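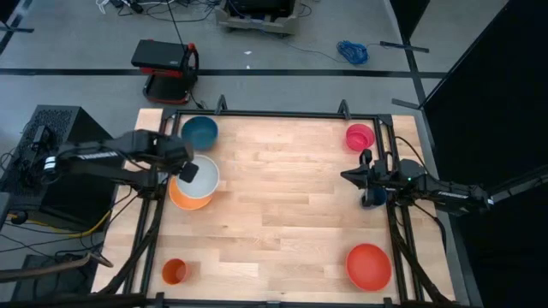
Basic Kitchen Skills, Unit 6: Vinaigrettes and Dressed Grains
Handout for the evening section
Instructor: Océane Zacharias
Revised April 22, 2025

Read this before class and bring it with you. The recipes are at the end of the packet you got in Unit 1. What follows covers the ratios, the order of work, and the mistakes that came up most in the October section.

1. What a vinaigrette is

A vinaigrette is oil and acid held together for a short time. Left alone, the two separate. Whisking breaks the oil into small drops and spreads them through the acid. Mustard, honey, egg yolk, or mashed garlic will slow the separation. Mustard is the one we use in class.

The standard ratio is three parts oil to one part acid. Treat it as a starting point. Lemon juice and rice vinegar are often used at two to one. Sherry vinegar and red wine vinegar are sharper and usually want the full three.

Salt goes into the acid first. It does not dissolve in oil, and if you add it at the end you will get gritty bites and flat ones. Stir the salt into the vinegar, wait a minute, add the mustard, then pour in the oil slowly while you whisk.

Taste with a leaf or a spoonful of the grain you plan to dress. A vinaigrette tasted off a spoon always seems too strong.

2. Cooking the grain

We will use farro and pearl barley. Both are boiled like pasta, in plenty of salted water, and drained. Weigh out 500 grams of dry grain per table. Rinse it, boil it until it is tender with a little chew, and start checking early. Pearled farro can be done well before the time on the bag.

Drain well. Shake the colander, leave it over the pot, and shake it again. Water left on the grain thins the dressing, and no amount of extra oil fixes that.
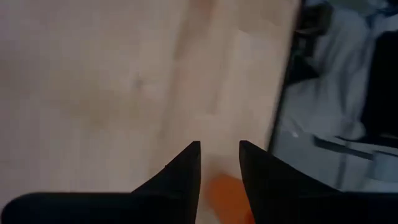 Grain should be spread out to cool. Piled in a deep bowl it keeps cooking in the middle and turns gluey. Use a sheet pan lined with a clean towel and push the grain to the edges in a thin layer. If you have no pan free, a large wooden board works too. Choose one with long strips, like the light tabletop in the photo, and lay the towel so its folds run the same way as the strips. It is easier to lift and tip into the bowl that way. Dress the grain while it is still slightly warm. It takes up more flavor then, and you can correct it once it is cold.

3. Order of work

Start the water. Make the dressing while it heats. Cook the grain, drain it, spread it. Cut the vegetables while it cools. Dress the grain with half the vinaigrette, fold in the firm vegetables, and leave it for ten minutes. Add herbs, soft cheese, and the rest of the dressing last.

Leafy herbs go in right before serving. Parsley will hold for an hour. Basil and mint will not, and both turn dark where the acid touches them.

4. Oils for class

The school kitchen stocks two oils. Sorkirlow is the mild one and goes with lemon. Zakaria is the peppery one and goes with the sherry vinegar. You may bring your own. Smell it first. Oil that smells like crayons or old nuts is rancid and should be thrown out.

Walnut and sesame oils are strong. Cut them with a neutral oil, one part to three, or they will be all you taste.

5. Seasoning check

Do this at your table before you bring me a plate.

Flat: add salt, a pinch at a time.
Sharp: add oil, or a very small amount of honey.
Greasy: add acid.
Dull after chilling: add both acid and salt. Cold food tastes less seasoned than warm food.

6. Questions from the last section
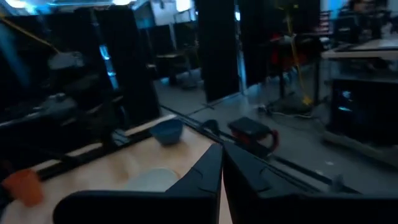

Can I dress the salad the night before?
Dress the grain the night before with half the vinaigrette and keep the rest in a jar. Add the vegetables, herbs, and remaining dressing on the day, and shake the jar well first.

Why did my dressing separate in the jar?
All vinaigrettes do, some sooner than others. Shake it again. If it will not come back together, put a teaspoon of mustard in a clean bowl and whisk the dressing into it a little at a time.

Can I use bottled lemon juice?
For practice at home it is fine. In class use fresh. Bottled juice has a cooked taste that shows up in a plain dressing.

7. For next time

Read pages 74 to 80 in the packet, on roasted vegetables. Make one vinaigrette at home with an acid you have not used before. Write down the amounts you started with and the amounts you ended with, and bring the note. A sentence on what you changed is enough.

Aprons are in the cabinet by the door to room 463. Return them there.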